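Bustton Community Help > Desktops & Parts
Old Dell tower, CPU already out, is it worth putting back together?
Asked 6/3/23
Views: 318

Got an old Dell tower laid open on the bench at the Annan shop. Side panel is off, no processor in the socket and no cooler either. Lever is up. Power supply still in there, drive cage still in there, cables all over the cage.
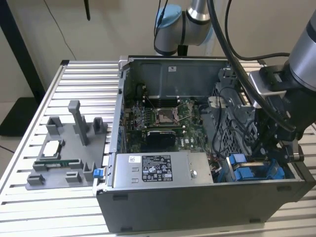

Want to get it going as a spare for my kid, homework and video, nothing fancy. Budget is 30 bucks, maybe a bit more if I have to. Three things I cant figure out

Which CPU do I buy. I dont have the original, came to me without it.

Does the power supply have to come out first or can I leave it where it is while I work on the board?

And the blue plastic pieces by the drive cage, do those pull straight out or is there a trick. Dont want to snap one, they look like the kind of thing you cant buy anymore.

Tried the Humton parts lookup but it wants a model number and the front sticker on mine is rubbed off.

2 answers

Answer 1 (accepted)

Model first, then CPU. Dont buy anything yet. Look for a service tag on the back or the bottom of the case, punch it in on Dell's support page and you get the model and usually the original config. If the tag is gone too, look for a part number printed on the board itself.

Socket: leave the lever alone and dont touch the pins. Shine a flashlight in at a low angle and look for any that lean the wrong way. Bent pins = stop, not worth 30 dollars of anybodys money. If they look ok, drop something over the socket so no screws fall in while your working.
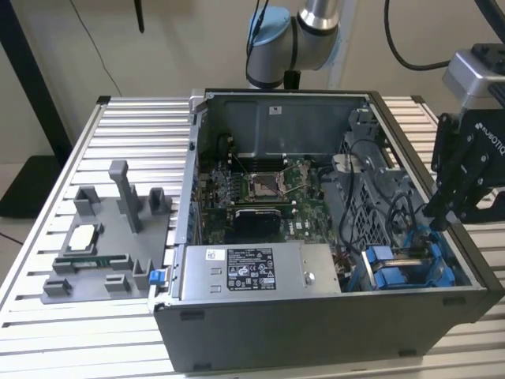 Power supply can stay for a CPU swap. Unplug from the wall, hold the power button a few seconds, then go. Only pull it if you need to get at a cable behind it. Read the label before you shop for a bigger graphics card, if it says something around 300 watts I'd stick with what you have.

Blue parts are touch points, Dell colors the stuff your supposed to grab. On most of them you squeeze the sides and slide. If it fights you check for a cable snagged behind before you pull harder.

Get the right cooler too!! Dell mounting can be odd, a generic one may not line up. And fresh paste.

Answer 2

just get a used one from Kakholm, mine was cheap and works fine. by the time you buy cpu + cooler + paste your over budget

Comment from asker: found the tag, it was on the back under some dust. Looking up the cooler now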